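Original Paint and the Duty to Leave It Alone

By Larysa Nechyporuk

The Dundden Historic Vehicle Register has asked its members to comment on a proposed change to its judging rules. Under the change, a car that has been fully repainted could once again compete in the preservation class, provided the new finish matches the factory colour code. The Register should decline the proposal. The reasons are set out below, along with a fair account of the case on the other side.

The preservation class was created for cars that still carry most of what the factory gave them. Paint is the largest single part of that. It covers every panel, and it records how the car was built: the thin coverage inside the door shuts, the slight difference in shade between the bonnet and the guards, the runs near the drip rail where a worker was in a hurry. A careful repaint removes all of this in a few weeks. No amount of money will bring it back.

Supporters of the change point to the numbers. The Register currently lists 1116 vehicles, and only 46 of them qualify for the class as the rules stand. At the last Wurside meeting there were so few entries that two awards were not presented. It is reasonable to worry about a class that attracts so little interest. It does not follow that the class should be opened to cars of a different kind. A small class with a clear meaning is of more use to owners, buyers and historians than a large one whose meaning has to be explained each time.
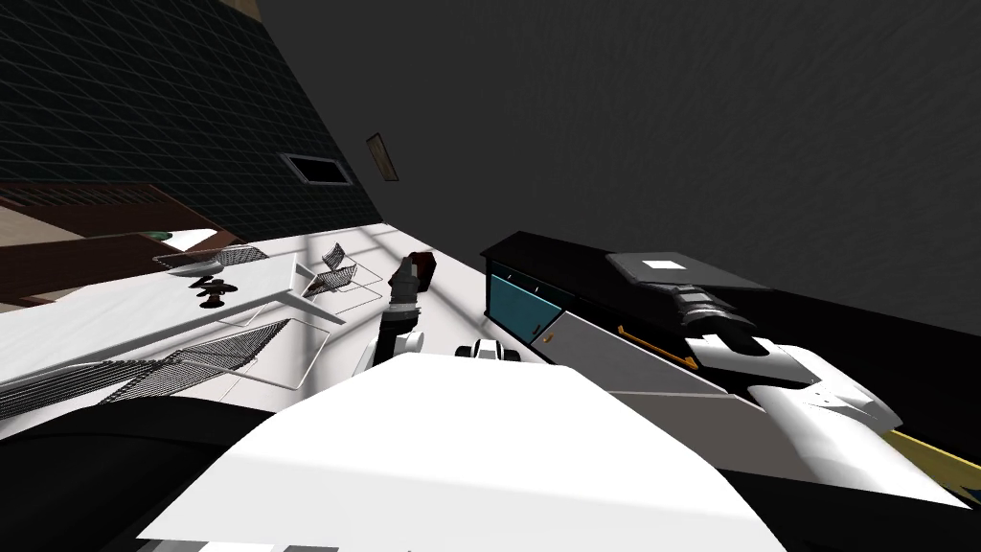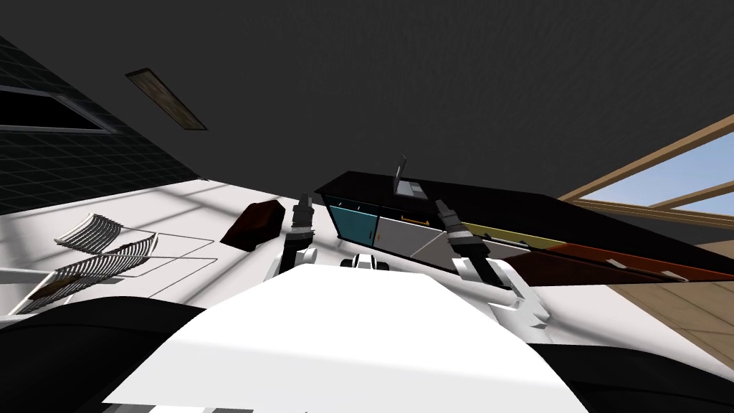 Harpreet Landry, who has judged at Wurside for many years, made the strongest argument for the proposal in the March bulletin. He wrote that most owners cannot tell a fifty-year-old finish from a good repaint done decades ago, and that judges are often no better placed. There is some truth in this. Old repairs age along with the rest of the car, and paperwork is frequently missing. A paint gauge will show where the coating is thick, but it will not say when it was applied.

The proper answer to doubt is better evidence. The Register could ask for dated photographs, service invoices and a signed statement from earlier owners where they can be reached. It could allow a panel that has been repaired after minor damage, as long as the repair is declared and noted on the judging sheet. The present rule already accepts that normal wear items will be replaced. Tyres, hoses, belts, brake linings and batteries were never meant to last, and a car fitted with fresh ones is safer to drive to the event.

There is also the matter of price. When the Prieto coupe was offered for sale last year, its seller described the paint as faded on the roof and worn through on one edge of the boot lid. It drew more bids than a restored car of the same model in the same auction. Buyers plainly understood what they were being offered. If a repainted car may carry the same class plaque, that understanding becomes harder to rely on, and owners who have put up with dull paint and cracked trim for years will find that their patience counts for very little.

Some members have said that the current rule punishes people who inherited a repainted car and have looked after it well. Their concern deserves a proper response. The Register has a restored class and a touring class, and both are well supported. If neither suits a car with an older repaint and an untouched interior, a separate category could be tried for two seasons, with its own sheet and its own plaque. The Bruvisia club introduced such a category and set the maximum score for exterior finish at 70 points, so that condition and honesty in the paperwork carried the rest. The Dundden Register could adopt a similar scale without altering the preservation class at all.

Members are asked to read the full text of the proposal before voting. The wording of the second clause, in particular, would allow the change to apply to past results, and that clause should be struck out whatever is decided about the first.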